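Standside Adjustable Work Table
Sold by Lachance Shop Supply 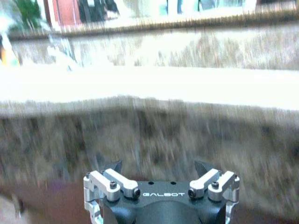 The Standside is a height-adjustable table for packing, sorting and light repair work. It ships flat in 2 boxes and goes together with the hex key supplied.

Top: 30 x 60 in., sealed edges
Load: up to 83 lb per shelf
Height settings: 8
Warranty: 18 months, parts only

Casters are sold separately – order the locking set if the floor slopes. Replacement feet are back in stock as of Jun 29, 2023.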